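Carnet d'atelier — jeu devant la caméra et son
Décembre, commencé à 9 h, repris le soir
H. Ong

Repris l'épisode 4 de Delena depuis la scène du parloir. Le montage a avancé sans moi et la version que j'avais dans mes notes n'est plus bonne : la scène commence maintenant sur la mère, déjà assise, et le fils entre après. Toutes mes remarques d'avant sur le regard du fils à la porte sont donc à oublier. Je les laisse quand même dans le carnet, barrées, pour la reprise.

Matin : travail avec les deux comédiens dans la petite salle de Grundell. Nous avons fait la scène assis, puis debout, puis de nouveau assis avec la table entre eux. Debout, c'était mauvais. Ils parlaient comme au théâtre, avec le volume pour le dernier rang, et le micro-cravate saturait sur tous les « pourquoi ». Assis, la voix descend toute seule. Je leur ai demandé de ne pas chuchoter pour autant : un chuchotement joué sonne faux et en plus il remonte le souffle de la salle au mixage.

Un point que je veux garder pour les prochains ateliers. Quand je dis « plus petit », le comédien qui joue le fils comprend « moins d'émotion ». Ce n'est pas ce que je demande. J'ai essayé « plus près », et il a changé tout de suite. Il a parlé pour la personne en face, le visage est resté vivant. À utiliser aussi avec le groupe du soir, qui vient presque entièrement de la scène et qui a le même problème.

Prise 3, la meilleure selon moi : il y a un silence avant « tu n'es pas venue à l'audience ». La mère ne bouge pas les mains. Dans la prise 5 elle joue avec la manche et on regarde la manche. La réalisation préfère la 5. J'ai donné mon avis, il est noté ici, je n'insiste pas plus.

Question de texte : le monologue de la mère est long de 14 lignes et il contient deux fois la même information (le loyer, le frère). L'auteur du bureau Simanjuntak est d'accord pour couper la deuxième fois. Il m'a envoyé la nouvelle page à midi. Attention, la page porte toujours l'ancien numéro de version, il faut écrire « parloir B » à la main en haut, sinon la scripte va distribuer l'ancienne. La comédienne connaît déjà l'ancien texte par cœur et elle m'a dit, très gentiment, qu'elle aurait aimé le savoir avant-hier. Elle a raison.

Nous avons relu la coupe à voix basse, trois fois, sans intention. Ensuite une fois avec. La transition est plus brusque qu'avant, on passe du loyer à la photo du père sans rien entre les deux. Je trouve que cela marche si elle respire, et elle a tendance à ne pas respirer. Marqué une barre dans son texte et dans le mien.

Après-midi : son.

Le bruit de fond de la salle est toujours là. J'ai d'abord accusé le radiateur, mais avec le radiateur fermé la courbe est presque la même. La bosse est dans le grave, et il y a une autre chose vers le haut qui vient peut-être du bloc d'alimentation de la console. Essais faits :

— coupe-bas sur la voix du fils : on gagne en clarté, mais la voix devient maigre et le personnage aussi. Non retenu.
— coupe-bas plus doux, seulement sous 300 Hz avec une pente faible : mieux. Gardé pour la scène du parloir, pas pour le couloir.
— couverture épaisse sur la table : très utile contre les coups de coude. À remettre à chaque fois.
— perche seule, sans les micros-cravates : joli son, trop de salle. À essayer encore avec les rideaux tirés.

Pour le couloir il faudra sans doute postsynchroniser. Les chaussures de la gardienne sont plus fortes que sa réplique. J'ai demandé si on pouvait lui mettre des semelles de feutre et la réponse était oui, mais la scène est déjà tournée, donc la question arrivait trop tard et c'est ma faute, je devais écouter les rushes plus tôt.

Plulgate : j'ai passé une heure sur le classement des prises. Le logiciel trie par nom et pas par ordre de tournage quand le nom contient un tiret. Toutes les prises de la mère commencent par un tiret. J'ai renommé le dossier entier et j'ai noté l'ancienne correspondance dans la feuille partagée, deuxième onglet. Le fichier 3894 est celui avec le silence (prise 3). Ne pas l'effacer, même si la 5 passe au montage. Je voudrais l'utiliser comme exemple en atelier, si les deux comédiens donnent leur accord par écrit.

Groupe du soir, 18 h 30. Exercice d'audition : chacun entre, dit son nom, sa formation, et une phrase sur ce qu'il cherche. J'avais préparé cela comme échauffement et finalement nous y avons passé presque toute la séance. Les présentations sont récitées. On entend la biographie du site, avec les titres dans l'ordre, l'école, le diplôme, le rôle, le rôle suivant. J'ai demandé de recommencer en racontant une seule journée de tournage, n'importe laquelle. Une jeune femme du groupe a parlé d'une attente de neuf heures dans un car pour traverser une rue en arrière-plan. C'était la première fois que je l'entendais vraiment, elle est dans le groupe depuis l'automne.

À améliorer de mon côté : je coupe trop vite. Deux fois j'ai arrêté quelqu'un au moment où il trouvait quelque chose. La consigne de l'atelier dit d'attendre la fin de la respiration et je suis la première à ne pas la suivre. Aussi, je dois parler de la caméra de façon plus concrète. Quand je dis « l'objectif vous voit penser », c'est une phrase de livre, ils hochent la tête et rien ne change. Montrer plutôt la différence entre regarder à côté de l'objectif et regarder loin derrière. Faire le test avec le moniteur tourné vers eux, cinq minutes, puis moniteur éteint.

Discussion à la fin sur la prière d'avant-tournage. Une partie de l'équipe la fait, une partie non, et la question était de savoir si elle doit figurer sur la feuille de service. Mon avis : elle peut se faire avant l'heure de convocation, librement, et la feuille de service garde seulement les heures de travail. Un comédien pensait que cela la cache. Je comprends son point, je ne crois pas que ce soit le cas. À reprendre avec la production, avec plus de temps et après le repas.

Pour la prochaine fois :

— imprimer « parloir B » pour tout le monde, moi comprise
— rideaux tirés, perche seule, refaire l'essai avant l'arrivée des comédiens
— demander à la scripte la liste exacte des répliques du couloir à postsynchroniser
— accord écrit pour 3894
— piles neuves pour les deux émetteurs, celui de droite a clignoté pendant la prise 6
— retrouver le deuxième pied de micro, il manque la vis de serrage sur celui qui reste

Question ouverte, si un collègue lit ceci : est-ce que la mère doit savoir, dans l'épisode 4, que la lettre n'a jamais été envoyée ? Dans le scénario ce n'est pas dit. La comédienne joue comme si elle le sait. Le fils joue comme si elle ne le sait pas. Pour l'instant la scène vit de cela et je n'ai pas envie de trancher, mais l'épisode 5 va nous obliger. Répondre dans la marge, s'il vous plaît, avec les initiales.

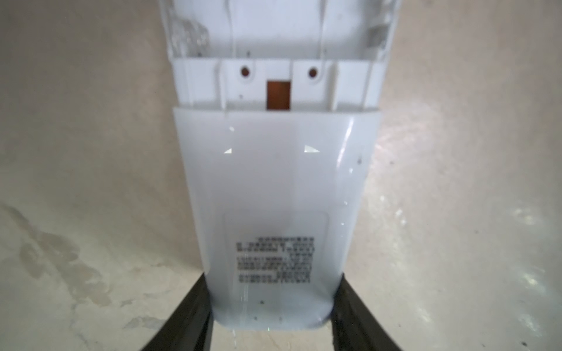
Coque en plastique blanc, partie supérieure ouverte, nervures intérieures.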